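Acta de la reunión ordinaria de la asociación Zirelance
24 de octubre de 2020

Asistentes: Thibault Bodin (preside), Salamatu Darko (secretaria), Adom Agyeman, Lai-ching Tang, Ineke Van Acker.

1. Acta anterior
Se aprueba sin enmiendas.

2. Ciclo de encuentros para personas LGTB recién llegadas a la ciudad
Agyeman informa de la primera sesión, celebrada en la cafetería Eshun con 12 inscritos. La asistencia se ajustó al aforo autorizado.

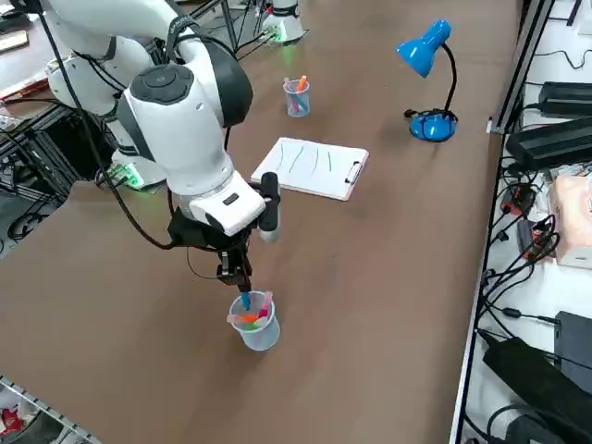
El formato de mesas por idioma se mantiene. Se acuerda retirar del formulario de inscripción la casilla de sexo y sustituirla por un campo libre de nombre y pronombre. Tang redactará el texto nuevo y lo remitirá a la secretaría antes de su publicación.

3. Guía de locales de ambiente
El borrador recoge bares, una librería y dos asociaciones deportivas. Quedan 4 fichas sin verificar, entre ellas la del bar Privo, que ha modificado su horario. Bodin propone imprimir 400 ejemplares en Primier, con un coste de unos 239 euros, y colgar la versión digital en la web. Se debate si la guía debe indicar la accesibilidad de cada local.
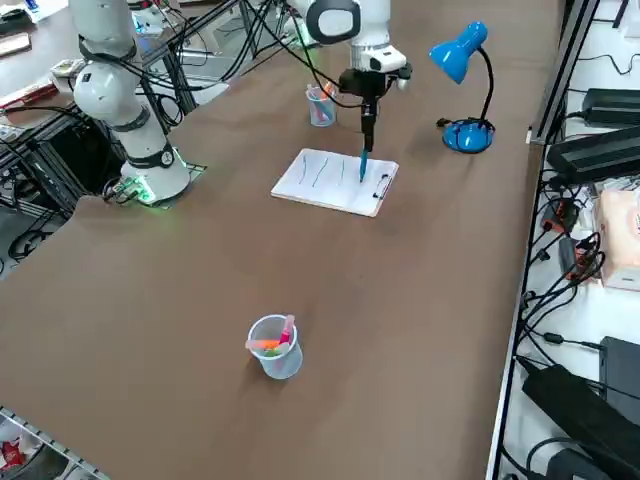 Van Acker objeta que la indicación solo sirve si se comprueba en persona, incluido el aseo, y pide que no se publique ninguna ficha basada en lo que declare el propio local. Se acepta la objeción. La impresión se aplaza hasta completar las visitas, que se reparten Agyeman y Van Acker.

4. Reunión de diciembre
Por videoconferencia. Darko enviará el enlace.

5. Ruegos y preguntas
Tang solicita copia de las llaves del archivador. Se le entregará.

Se levanta la sesión.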